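When a company changes its forecast, the announcement is usually short, but it takes some practice to read it well. I have kept a few shares for several years, and in the beginning I looked only at the share price after the news. Now I follow the steps written on this page. You need the new statement, the previous one, the last annual report and a sheet of paper or a spreadsheet.

## Before you start

Find the original announcement on the company's website, in the section for investors. Please do not work from a newspaper summary, as it often leaves out the sentence that explains which year is meant. Many companies publish at seven in the morning, so the text is there before the market opens.

Save the statement under a name you will recognise later. I use the company name and the month, for example "Nedell May". Nedell is the company I use in the steps below.

## Step 1: Write down the old range and the new range

Put them in two rows, with the lowest and the highest figure in separate columns. In its earlier statement, Nedell expected revenue between £30 million and £38 million. The new statement says between £32 million and £36 million.

Check that both rows speak about the same thing. Revenue, gross profit and operating profit are sometimes mixed in one paragraph, and "adjusted" profit must be compared only with adjusted profit from before.

## Step 2: Calculate the middle of each range

Add the lowest and the highest figure and divide by 2. For Nedell the old middle is £34 million and the new middle is also £34 million. So the forecast has become narrower, but it has not moved.

If only the top figure is lowered, the middle goes down, even when the company writes that it is "narrowing" its guidance. The word is correct, and still you should record it as a reduction.

## Step 3: Compare with last year

Take last year's revenue from the annual report. Calculate the growth for the bottom, the middle and the top of the new range:

1. Subtract last year's figure from the forecast figure.
2. Divide the result by last year's figure.
3. Multiply by 100.

Pay attention to businesses that were bought or sold during the year. Nedell bought a smaller firm, Banddale, in the middle of its financial year, and the forecast includes it. I take out Banddale's part before I calculate the growth - otherwise the old business looks stronger than it is. If the company gives a "like-for-like" figure, write this down too, together with its definition.
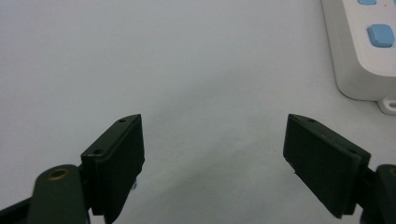

Salamatu Adeleke wrote to me after the first version of this page that she would do the cash check before the growth check, because a company can reach its revenue forecast by giving customers a longer time to pay. She also asked why I did not mention the number of shares. Both remarks are fair, and I have added the next step for this purpose.

## Step 4: Look at cash and the number of shares

Search the statement for "net cash" or "net debt" and compare it with the last report. A forecast that stays the same while the cash falls quickly deserves a second reading.

Then check if new shares were issued. The total is often in a separate notice. I once copied 3,497 from a table for Kuroda and forgot that the table was in thousands, so my profit per share was complete nonsense. Always read the small line above the table.

## Step 5: Mark the careful words

Underline phrases such as "subject to market conditions", "weighted to the second half" and "broadly in line". The last one often means a little below. For "weighted to the second half", look at how the previous year was divided. At Ploron the second half normally brings roughly 36 per cent of revenue, so a promise of a strong second half there would need a good explanation.

## Step 6: Write your note

Three or four sentences are enough. Write what changed, what did not change, and which figure you want to see in the next report. Keep the note with the saved statement and open it again when the results are published.

*Temitope Babalola*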